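Fitar bench, December, afternoon

Run 11 stopped at step 112 of 152 with a force limit trip on the wrist. The arm came down low at the far left corner of the board and held there. Hit the stop, brakes on, left it powered.

Blocks are still in their chain, only blue and red paired by colour, red cylinder nearest the near edge. Left them alone so Pei-shan can check the logged positions against the board.

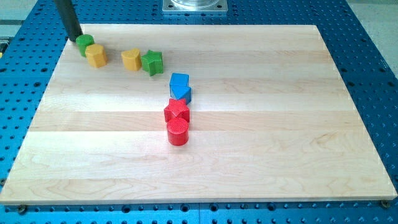 Cause so far

Z offset in the Druver config was 2 mm out. I'd reloaded the old file after the tool change. Corner bolts on the board checked, both near ones tight.

To do: re-zero, rerun at quarter speed, hands off the table until the brakes release.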